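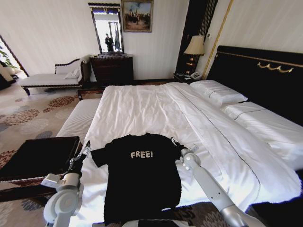 Ignacio Figueroa asked at the end of the last session why we fold a T-shirt face down when everybody at home does it face up, and whether it makes any difference once the thing is in a drawer.

In a drawer at home, not much. In a room you are looking after for someone else it does, and most of this session is spent on the difference. The shirt on the bed is lying front up, with FREE! across the chest, and that is how you will find most shirts when you first spread them out to check them. It has to be turned before the first fold. If you fold from the front, the sleeves and sides end up on top of the print and the guest gets back a parcel with its back to them.

Unit 5: Guests' clothes in the bedroom

Read this with the Unit 4 notes on making up a double bed. You need the bed finished first. A duvet that is still half pulled up is no good as a folding surface and you will only have to do it again.

What counts as guest clothing

Anything the guest brought or bought. It doesn't include robes or slippers supplied by the house, which go back on the hook or into the laundry bag as in Unit 3. If you can't tell, treat it as the guest's.

When to fold and when to leave alone

House rules differ. At the Jernach the rule is that clothing on the floor is picked up and folded, clothing on a chair is folded and left on the same chair, and clothing in an open suitcase is not touched. The Valdovinos is stricter and asks staff to fold only what is on the bed or the floor. For the assessment we use the Jernach rule. Where you work later, ask on the first morning.

Never fold:
underwear, unless the guest has asked for laundry service
anything damp – hang it over the bath rail
anything with something in the pocket, until you have decided what to do about the pocket (see below)
knitwear with pins or brooches in it

Where to work

The foot end of a made bed is the best surface in most bedrooms. It is flat, it is big enough for a man's shirt with the sleeves out, and you can stand square to it. Keep away from the pillows. Dark clothes on a white duvet show every bit of fluff in both directions, so look at the cover when you lift the shirt off and run the lint roller over it if it needs it.

If the bed has a bench across the foot, you have the choice of working over it or going round to the side. Shorter students usually find the side easier. Don't kneel on the bench. A white upholstered one marks very quickly, and the usual culprit is the front of a tabard that has been leaning on a trolley all morning. The bench is also not the place to put the finished pile unless the house says so, as guests sit on it to do up their shoes.

Luggage stands and low tables near the bed end are a nuisance when you step back to look at your work. Check behind you.

Spreading out

Pick the shirt up by the shoulders, one hand each side, near where the collar meets the seam. Lay it down from the collar end so the body follows. Then:

Pull lightly outwards at both shoulders until the line across the top is straight.
Take hold of the two bottom corners and draw them towards you.
Smooth from the middle to the sides with flat hands.
Look at it.

The last step gets skipped by nearly everyone. You are looking for stains, a torn seam, a missing button, and whether the thing is inside out. Damage goes on the room sheet before you fold, with the time. If you write it down afterwards it reads as if you did it.

With a short-sleeved shirt the hem may come over the end of the bed while you are straightening the shoulders. It does no harm for a moment, but bring the whole shirt up on to the flat before you start folding or the bottom edge will drag to one side.

The fold

We teach the thirds fold. There are quicker ones, and you may use them at home.

1. Turn the shirt face down, collar away from you. Smooth again.
2. Bring the right side in, from the middle of the shoulder to the hem, in one straight line. The sleeve will stick out past the left edge. Fold the sleeve back on itself so it lies along the line.
3. Same on the left.
4. Bring the hem up to a hand's width below the collar.
5. Fold once more to the collar and turn the parcel over.

You should now see the collar and the upper chest. Where there is printing across the chest it should sit level, with no letters lost round the side. If the wording is wide this will mean taking less in at each side and having a wider parcel, and that is allowed. All the shirts in a pile should then be made to the same width, so do the widest one first.

Large prints crack if they are creased sharply. Roll the last fold over loosely and don't press it with your hand. Someone asked in May about tissue paper – only if the house supplies it, and it isn't needed for the assessment.

Polo shirts: fasten the buttons, all but the top one. Long sleeves: fold down the back, parallel to the side, cuff pointing at the hem. Hoods: flat to the back before step 2, then they look after themselves.

Pockets

Pat them, don't reach in. If you feel something hard, put the garment on a hanger and leave the pocket as it is. Loose coins that fall out go in the dish on the desk. Notes, cards and jewellery mean you stop and call your supervisor to the room before doing anything else. The full procedure is on page 56 of the Bromari workbook and you are expected to know it.

Where the pile goes

On a chair if there is one, otherwise centred at the foot of the bed, square to the edge, heaviest at the bottom. Not on the pillows, not on the floor, and not on top of a closed case, even if it is flat and handy. Dark and light clothes may share a pile if they are dry and clean. Shoes in pairs, beside the wardrobe, toes to the wall.

Put the bed right afterwards. Leaning on a duvet leaves creases running across it and the light from the window picks them out. One pull from each bottom corner normally clears them. If the cover and pillowcases have a piped or stitched trim, use it as your guide, because an edge that wanders shows up much more when there is a dark line on it.

Practical

You work in pairs in the training bedroom at Bralotstead. Each pair has 40 minutes for a made bed, one chair and a bag of mixed clothing. One folds and the other keeps the room sheet, then you change over halfway. Bring your own lint roller if you have one, the college ones are nearly finished.

Marks are given for the spread and check, the fold, the pile, the room sheet and the state of the bed when you leave it, 5 for each. A good pile on a rumpled bed will lose you the last lot.

Written work

Half a page, handed in by 10th June. Describe how you would deal with a guest's shirt found on the floor with a tear at the shoulder seam. Say what you write on the room sheet and in what order you do things. Use your own words and not the workbook's.

For next time read the section on hanging, and bring a pair of trousers with a crease in them.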